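Pre-session checks for handheld grippers, what do you all do?

Posted by Onisov_bench, 10th July

Hi all, I've been collecting demos with a handheld gripper since April and I've never had a proper routine for checking it before I start. I pick it up, squeeze it a couple of times and go. Last week I lost 200 takes because one finger pad had worked itself a hair crooked and I didn't spot it until I was reviewing. Is there any kind of standard for this? Our safety binder covers the big arm in detail (fence, e-stop, lockout, all that) and has nothing on the handheld. I'm not looking for a 40-page procedure, just something I'll really stick to.

mosavia_fan

There's no standard. Just tighten everything and use threadlocker.

Hutapea workshop

I'd be careful with the threadlocker advice above, some of those liquids are rough on plastic and you can end up with cracks around the screw holes. Check what your parts are made of first!

We went through the same thing on a sorting project at Ider, and what finally stuck for us was a check that takes 4 minutes. I open the fingers all the way over a plain bit of table and look straight down the gap. If one pad leans more than the other, I stop and fix it before recording anything. Then I go round the pad screws with the little driver, snug and no more (I stripped one early on and had to reprint the arm, very annoying). After that I wiggle each linkage arm sideways at the bushings. A tiny bit of play is fine, a click isn't. Last thing is 40 slow open-and-close cycles, and I write the result in the log with my initials even when it's all good.

One more rule we have is that the objects for the session get written down before the first take, and any swap gets its own line. Saves so many arguments later.
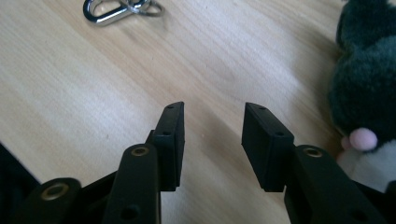

Fingers open over the table, brass-colored bushings in the black arms. I look at the pads from this angle.

As for your binder, I'd add a single page for the handheld and keep it with the tool. Ours says who can adjust the pads and what goes in the log, plus a line telling you to bin the last batch if the pads fail the check at the end of a session. That one hurts, but I've stuck to it. If you want to borrow the wording, send me a message and I'll paste it over.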